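Grullex cierra su beta con 125 grupos y aplaza la versión de pago a septiembre

Vie 19 may. La aplicación de citas Grullex, pensada para personas que comparten turnos de trabajo nocturnos o rotativos, ha terminado su fase de pruebas cerrada. Su responsable de producto atendió a esta publicación por videollamada y pidió que se la citara únicamente por el cargo.

El servicio lo desarrolla Hosby, una empresa dedicada hasta ahora a software de cuadrantes para hospitales y almacenes. «Teníamos resuelto el cálculo de solapamientos entre calendarios. La parte social es una capa posterior», explica. El usuario introduce su patrón de turnos y el sistema propone perfiles con al menos dos franjas libres coincidentes en los 12 días siguientes. Si no existe coincidencia, el perfil no se muestra.

La prueba se organizó en 125 grupos cerrados, definidos por municipio y tipo de turno. La responsable admite que el reparto fue desigual: «Los grupos de sanidad se llenaron enseguida. En logística tuvimos que ampliar el radio geográfico, y eso distorsiona los datos de respuesta».

Verificación de perfiles

El alta exige un documento de identidad y una comprobación facial, que ejecuta un proveedor externo, Musov. Hosby recibe un resultado binario y no conserva las imágenes. «El justificante de empleo es opcional. Lo pedimos en la primera versión y el abandono en ese paso era demasiado alto», señala. El turno declarado, por tanto, no se contrasta con el empleador.

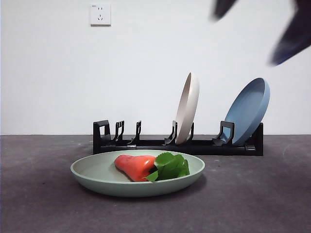
Ubicación y mensajes

La aplicación no muestra distancia exacta. Agrupa a los usuarios en celdas de 5 kilómetros de lado y desplaza el punto de referencia cada vez que se abre sesión. Según la responsable, la medida responde a un riesgo concreto: «Quien publica su horario está publicando también cuándo no está en casa. El cuadrante completo no lo ve nadie, solo la franja común, y solo después de que ambas partes acepten».

Los mensajes se almacenan cifrados y se borran al cerrar la conversación. Las denuncias pasan por Han, la herramienta interna de moderación, que conserva una copia del fragmento denunciado hasta la resolución del caso.

Calendario

La modalidad de pago, prevista inicialmente para antes del verano, se retrasa a septiembre. Incluirá filtros por tipo de rotación y la sincronización automática con calendarios externos. El precio no está fijado. «Falta cerrar el tratamiento de los cambios de turno de última hora. Ahora mismo una cita aceptada no se recalcula si cambia el cuadrante, hay que anularla a mano», indica.

Las cuentas de la beta se mantendrán activas sin necesidad de repetir la verificación.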